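### 3.2 Grip endurance and session scheduling

Participants came from two martial arts schools, Vimetti and Fastholm, both of which teach mixed classes to adults. Each school ran the same warm-up, and coaches logged attendance on paper sheets that Mushi and Pan later entered by hand.

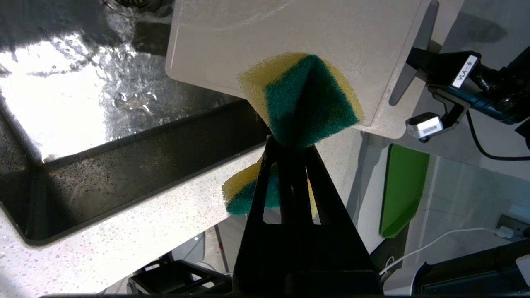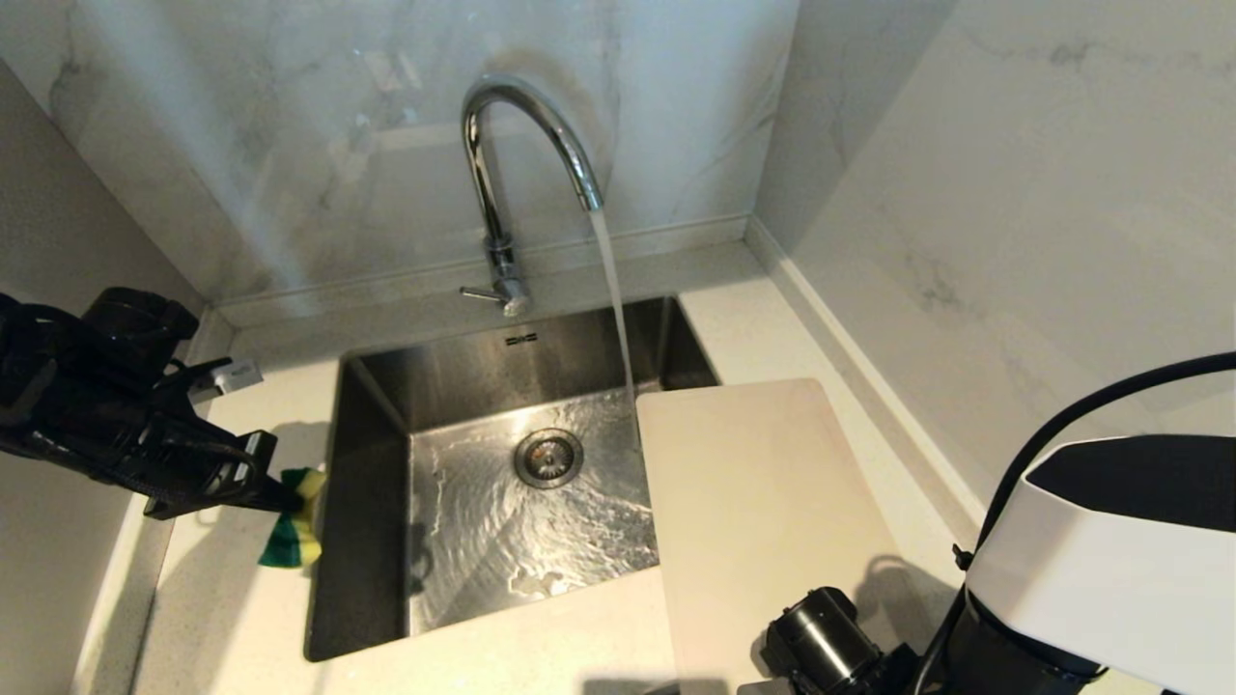 **Figure 2.** Tasks at a sink. First panel: a folded sponge pinched against the lower edge of a cutting board. Second panel: water running from a faucet into a steel sink.

Grip endurance was measured at the start and end of class with a handheld dynamometer. Holds were stopped when force fell below half of the person's first reading. The final data set held 3467 valid holds from 18 weeks of training. Holds with a missing start time were dropped before analysis.

Evening classes at Fastholm showed a larger drop in hold time than morning classes. The gap was smaller at Vimetti, where grappling rounds were shorter and partners changed more often. Years of training explained little of the difference once class time was entered in the model - a result that does not match the earlier survey by Mwakyusa and Mohamedi, which relied on self-reported fatigue.

Gi and no-gi sessions were modeled separately. Sleeve gripping in gi classes lowered the end-of-class reading in both schools, and the effect carried over to the next session when classes fell on consecutive days. Section 3.3 reports the recovery curves by school.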